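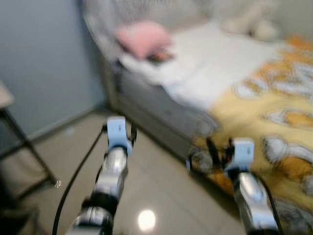

This month I finally moved our perception node off the old Dikby pipeline. The problem was simple to say: when the base turns, the head camera gives blurred images, and the planner still trusts every one of them.

So now each image gets a sharpness score before the pose estimator. Below 64 it is dropped and the planner keeps the last good pose. In my bedroom log 859 images from 2000 were dropped — more than I expected. Senyo Dogbe thinks my threshold is too strict, and maybe he is right. I will try 50 in June.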